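Search this site
Search
Go

Jarcombe swap shelf reopens Sunday with more room and longer hours

The Jarcombe swap shelf is back! After a winter squeezed into the hallway of the Keogh Street library, the free take-it-or-leave-it exchange moves into its own room this Sunday, and the doors open at 10 in the morning.

If you have never been, the idea could hardly be simpler. Bring something you no longer use, put it out, and take home anything you like the look of. You don't need to bring one thing to take one thing, and there is no sign-up. Last year 163 households dropped something off, and the shelf was picked clean most weekends (the jigsaw puzzles rarely made it to lunchtime).
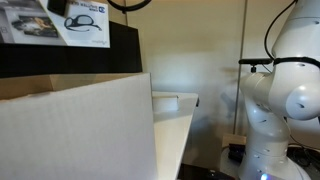 The new room used to hold the library's back issues of the Zilton paper, which have gone upstairs. It has a wide door, a ramp from the parking lot and enough wall space for 20 shelves, up from the six that lined the hallway. Small electronics, games and kitchen things will each get a section of their own, and so will craft supplies, which always ended up in a heap under the coats.

Hours are longer too. The room will be open whenever the library is, plus Sunday mornings until 1. Larger items such as bikes and chairs still have to be arranged ahead at the front desk, and the answer may be to wait a week or two if space is tight.

Money for the paint and lighting came from the March book sale, which brought in $205 on used paperbacks alone - a record for the branch, and a lovely surprise on such a rainy day.

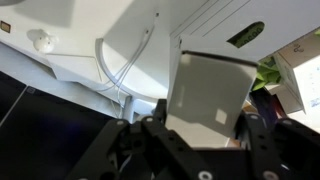
What to bring, and what to leave at home

Clean, working items are welcome. Keep small parts together in a bag or a box, and put a note on anything that needs a charger or a special battery. Original packaging is great if you still have it, but a shoebox does the job.

The shelf can't take car seats, bike helmets, mattresses, medicine or opened food. Old TVs should go to the Usen Road recycling yard, where drop-off is free for town residents.

Parking behind the library is open to everyone on Sunday. The 69 bus stops across the street.

Comments (4)

puddlejumper
So happy about this. Got my daughter's first guitar off the old shelf and she still plays it every single day!!

Northside reader
Does the ramp door open by itself or do you have to ring?

hallway_regular
You ring, the bell is on the left. They come fast.

TeaAndToast
Please, more puzzles - and count the pieces first, people.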